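September 2024
By the Plondodness staff

To get tickets for a talk show taping, start with the show's own site. Poneck Tickets handles most of the late-night shows, and its calendar opens on the first of the month. Pick 2 dates, because the guest list often changes the same week.

Print the confirmation. A studio with 218 seats may send out more tickets than that, so a ticket doesn't guarantee entry.

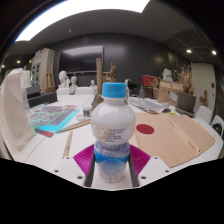 Get in line 59 minutes before check-in. Phones are switched off at the door. Wear solid, dark colors and skip large logos. If your favorite actor cancels, the ticket is still good for that taping.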